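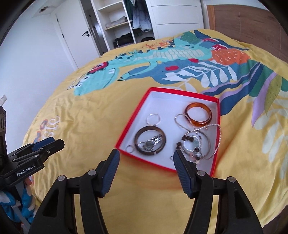
I went to the Hostden open day with one question, and it was the one my sister asks every time I come home from these things: can it tidy a bedroom yet? The hall downstairs had the usual show. Drastomura had an arm moving cartons from one shelf to another, 45 an hour by their own sign, which any teenager with a summer job would beat before lunch. Upstairs the talk was about homes, and that interested me more. Homes are full of things like a shallow red box on a bed, with silver chains tangled together down one side and a wristwatch sitting inside a wide wooden bangle. Try telling a machine where one item stops and the next one starts. I have trouble with it myself, and I own fingers.

Jummai Bashir, who led our group, didn't dodge the question. She said hard, square objects are going well and chains are not. Cloth is somewhere in between — a towel laid flat is fine, a duvet is a bad day. I asked how long before one of these could put a necklace away without knotting it worse. She said she wouldn't give me a year, and I liked her more for it.

The Tambunan people were less shy. Their leaflet promises "a helping hand in every room" and then, in small print, lists five tasks. Two of them are wiping. They ran the drawer demo for us twice. The first time it closed the drawer on a sock. The second time went well and got a round of applause, mostly from staff.

Enatitz had the best coffee and a floor scrubber I'd seen before in November, with a new lid.

Parking was a long walk from the gate, so wear decent shoes. My sister is still doing her own tidying.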